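The Stitching Bench
By Geeta Nigam

The first knot took me 9 minutes. I was sitting on an upturned crate at the back of the Lungu workshop with my elbows on a bench somebody had built for repairing accordions, moving two metal fingertips that were each smaller than a grain of rice looks when you're hungry, and when the loop finally slid down and pulled snug I yelled loud enough that Pentti Harju turned off the bandsaw to see if I still had all of mine.

I'd joined Lungu to make a coffee table. I want that on the record. The table is still four legs and a plan. What happened is that I got the locker next to Aurelia Moldovan's, and Aurelia had a suitcase full of surgical robot instruments and a theory that a couple of amateurs with decent motors could teach themselves to sew with them.

The instruments are gorgeous little things. I'd only ever seen this kind of robot on TV, where everything is draped in plastic and very far away, and it never occurred to me that the business end would look like something out of a watchmaker's drawer. Each one has a rounded metal wrist, a pair of skinny jaws poking out of it, pins, little grooved pulleys, and cables as fine as dental floss that do all the pulling. You tug one cable and a jaw closes. You tug another and the whole wrist nods at you. Tug the wrong one and it sulks for the rest of the evening.

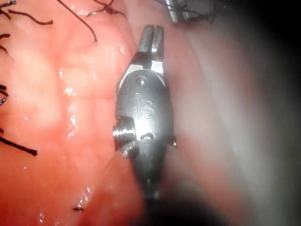
The gripper up close, with black suture ends scattered over the tissue at left.

Getting from a suitcase to something that moves was most of the winter. Aurelia had the drive unit sketched already, and Mircea Anghel, who can't walk past a gearbox without picking it up, redid it over one long night and handed it back with half the parts missing (on purpose, he said, and he was right). We run small motors from Runetti, bought as a mixed box for 254 dollars with no returns. Two were dead and one hummed. The rest have been champs. The frame holding it all is aluminum extrusion bolted to a slab of Ridwood countertop that Pentti had left over from his kitchen, and it weighs so much that we've stopped asking whose turn it is to move it.

My contribution was cable tension. I didn't know that was a thing a person could contribute! But the cables stretch, and when they stretch the jaws arrive late, and if the jaws arrive late you're pinching air where the thread used to be. So I sat there with a luggage scale and a notebook and tightened and wrote things down and tightened again. I snapped one cable in February and hid in the wood store for ten minutes before I could tell Aurelia. She just held out her hand for the pliers.

The software is hers too, and it's plain as bread. You move the handles, a computer under the bench scales your movement way down, and the tips follow. There's a number you can type in to change how much it shrinks your hand, and newcomers always set it too low because they want to feel quick. Set it high. Be slow. Your shoulders will thank you, and so will the thread.

We started on foam, then on a chamois from the auto parts place, and both of those are liars. They sit still and they're dry. Real tissue shines, so every work light you own comes bouncing back at you off it, and it slides away from the jaws like it has other plans. The first evening we tried it I couldn't tell what was a fold and what was a reflection. We've since hung a sheet of tracing paper over the big lamp and I'd tell anybody building one of these to do that before they spend a dime on a better camera.

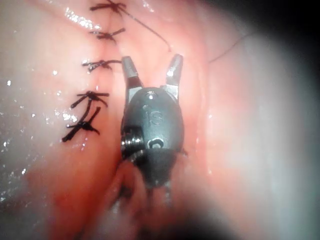
Spacing is where I go wrong. I'll put in one I'm proud of, then get greedy and set the next too far along, and there's a gap between them you could mail a letter through. Lungile Maluleke, who joined us in August for what she said would be one visit, has a natural eye for it. She lays them down like buttons on a shirt. She sews quilts, so maybe it isn't so mysterious, and she's the one who got us to stop hauling every knot as tight as it would go. You want the two edges to meet, she kept saying, you don't want to strangle them.

She also made us talk about thread. We'd been using whatever was cheapest, and it was too springy; it curled up and wandered and caught on everything. Now we use black braided suture because you can find it on a pink background. It still kinks. It gets into the narrow part of the wrist behind the jaw if you let it, and then you have to stop, open up, back off a little, and coax it out with the other instrument while the person next to you breathes through their teeth.

Two hands is its own chapter, really. For weeks we had a single working arm, and you can poke and drag with one but tying a knot with it is miserable. Mircea finished the second in the spring. I'd assumed twice the arms meant twice the fun, and for the first few nights it meant the two of them bumping into each other like strangers in a hallway. There's no feel coming back through the handles, none. You learn how hard you're pulling by watching the thread go straight and the tissue start to lift, and after a while your eyes sort of become your fingertips. I can't explain it any better than that. Pentti says it's the same as backing up a trailer.
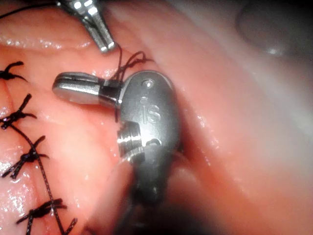
Passing the thread from one side to the other is the bit visitors like to watch. It's also the bit I practice most, usually after supper when the shop is quiet and the dust collector's off. One side holds, the other comes in to meet it, and for a second both have it and neither one should move. Then you let go with the correct hand. I've let go with the wrong one more often than I'd like to print. The loose end springs back into a curl and you go fishing for it all over again.

If you're thinking of trying this, a few things from our bench. Buy spare cable before you need it. Label both ends of everything, and I mean both ends, because Aurelia and I once spent an evening driving the left jaw with the right handle and blaming the code. Put the emergency stop where your knee can reach it. Ours is a fat Roren switch off an old conveyor and it has been kneed plenty. Wear gloves, cover the bench, wipe the instruments down as soon as you finish, and keep the whole setup well away from anyone's lunch. And it goes without saying that none of this belongs anywhere near a living creature. We're hobbyists who like knots.

Money, because people ask: I've put in 555 dollars of my own so far, including the luggage scale, and Aurelia won't tell me her total. Mircea thinks the next drive unit could be done for less if we cut the plates ourselves. He's already drawn it. He's also drawn a third arm to hold the camera, which I've asked him to please not build until I can get a row of knots done without talking to them.

Aurelia keeps a tally on the wall in carpenter's pencil, all of us together, foam and chamois included. We're closing in on 500. Lungile has the neatest ones, Pentti has the fewest, and I have most of the ones with a little question mark next to them. My time for a single knot is under two minutes now on a good night, with the tracing paper up and nobody running the planer. The coffee table's legs are behind the bench, and we've been using them to prop up the lamp.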